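Home News Reports Trade Days Archive Contact

Trade day at Clullier, 26 September 2025

I went with Mervin Gosselin, who buys for two salons and believes brochures. I don't. The invitation promised "a new way to carry your craft," and after a drive of almost 219 miles I wanted to see what was new about a case with a zipper on it.

Clullier gave us coffee, a long talk on the Medier line, and then a look at the cases on wooden tabletops. Usa Chaimongkol from their sales side called the soft one "structured." Lying flat it was a plain black fabric pouch with stitched edges, a little rumpled. Mine at home looks much the same and came from a drugstore.
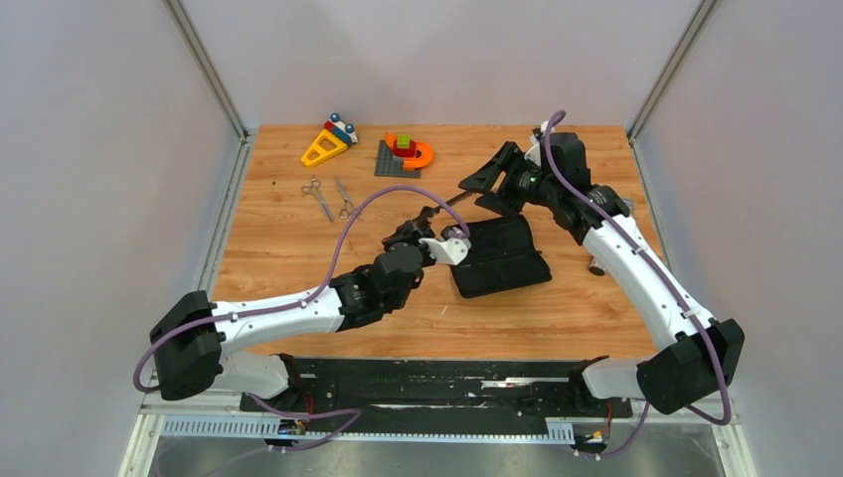
Issue 9, page 3

I'll be fair about the zippered case, which has more going on inside. Black lining, pockets, elastic loops, and a pocket panel with a woven look that is meant to remind you of carbon fiber. I asked Usa what the pattern does. She said customers like it. I believe her, but I wouldn't pay extra for it.

The combs sit under a narrow elastic strap. Fine on day one. My question was how that strap holds up by January if you pull a comb out every few minutes, and I got a promise to send me something in writing. The lining also shows every bit of lint, and anyone who cuts hair for a living knows what that means. The zipper pull is a good size, at least.
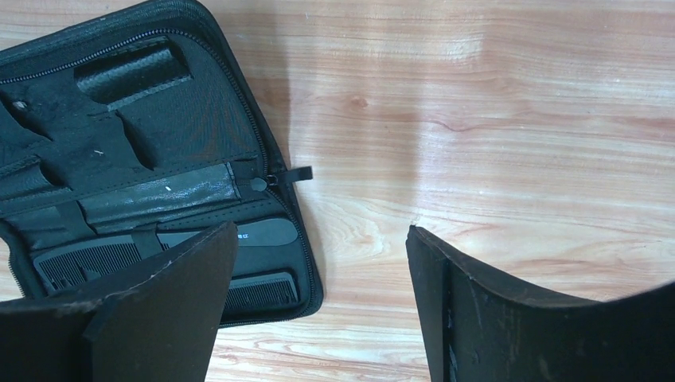
The tools

Mervin liked the tail comb: matte black plastic, fine teeth, a long slim handle with a rounded tip. So did I, a bit. Si-eun Yook, who was showing the tools, told us the rounded tip is kinder when you part close to the scalp. Maybe so. Most tail combs I own have one.

There were silver scissors out as well. We weren't offered any hair to cut, so I have no opinion on them, and I'd be careful of anyone who came home with one.

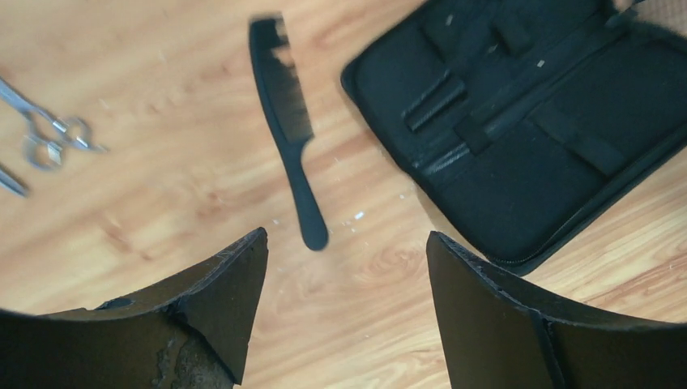 Prices and lunch

No price list. "Later in the season," we were told. Lunch was sandwiches and went quickly. Mervin ordered 9 cases before we reached the parking lot. I took a card.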